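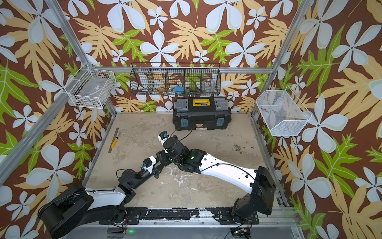 Chapter 2
Keeping a small work area in order

In this chapter you will learn:
how to decide what belongs on the work surface and what belongs on the walls
how to choose between a basket, a jar and a closed toolbox
how to lay down and put away cutting tools
how to write a place list for a shared bench

Key words: work surface, rail, compartment, latch, place list

2.1 Why storage comes before tools

Chapter 1 dealt with choosing a first set of hand tools. Most learners want to go straight on to using them, and the exercises in Chapter 3 will let you do so. Before that you need somewhere to keep them. A bench that is 76 cm deep sounds generous, but once a toolbox, a cutting mat and a tray of screws are on it, the part you can work on is much smaller.

The first habit to form is to look at the work surface as space that is on loan. A tool may lie there while a job is going on. When the job ends it goes back. Anything that has stayed on the surface for a whole week without being used should be given a place on the wall or in a box.

Stains and scuffs on the surface are a different matter. They come with use and do no harm, provided the surface is still flat and nothing sticks to it. Scrape off lumps of dried glue or filler before you measure or cut, as a ruler that rocks will give you a crooked line.

2.2 Using the walls

Small work areas often have walls on three sides. The walls can carry a good deal of what would otherwise lie about below them. A metal rail fixed across the back is a simple way to start. Baskets can be hung from it and moved along when your needs change, and there is no need to drill the wall again.

Wire baskets are cheap and light, and you can see into them from the front. They have two faults. Small parts fall through a wide mesh, and long thin tools poke out of it. For small parts, choose a fine mesh or stand a jar or plastic tub inside the basket. A long basket divided into compartments is better than a deep open one, where everything slides down into a heap.

Side baskets should hold the things you reach for least. If a basket is tilted outwards you can see what is in it without leaning over, but do not fill it to the top.

Hanna Prokopenko, who taught bench work at the Tkachenko training centre, asked her learners to hang nothing for the first month. They kept their things in cardboard trays and noted which ones they picked up. Only then did they put up baskets. It is slow, but it saves moving everything twice.

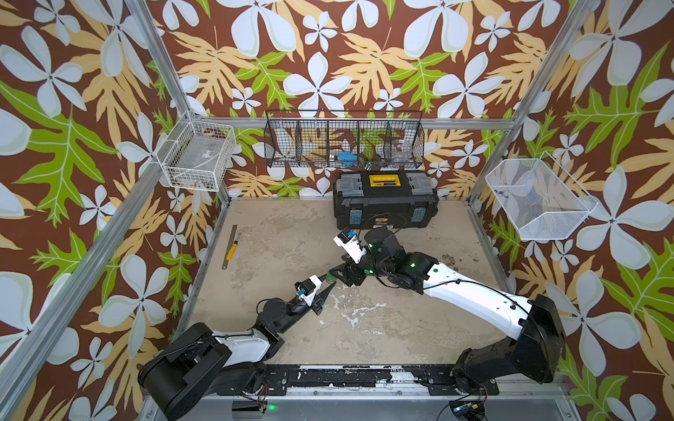

2.3 The toolbox

A closed toolbox suits heavier tools and anything that should be kept out of the dust. Stand it at the back of the surface, against the wall, with the latches facing you. A box turned sideways has to be dragged round each time it is opened, and in a week or so it will have drifted to the middle of the bench.

Lids with small built-in compartments are useful for bits, washers and spare blades. See-through covers help, but label them all the same. Check that the latches are shut before you lift the box by its handle.

2.4 Rulers and knives

A steel ruler and a utility knife are nearly always used as a pair, and it makes sense to keep them together. Put them to one side of the work surface, well in from the front edge, where a sleeve will not catch them. Slide the blade in every time you put the knife down, even if you mean to pick it up again at once. A ruler left over the edge of a bench will sooner or later be knocked to the floor – and a bent ruler cannot be trusted again.

2.5 The place list

A place list is a sheet of paper fixed near the bench that says where each thing lives. Keep it short. If it runs to more than 20 lines, the bench is probably holding things that belong in a cupboard.

Activity 2A

Work with a partner. Clear one bench completely and sort what you find into three groups: used daily, used weekly, used seldom. Draw the bench and its walls, mark a place for each group, and write the place list from your drawing. Swap lists with another pair and try to put their bench in order without asking them anything.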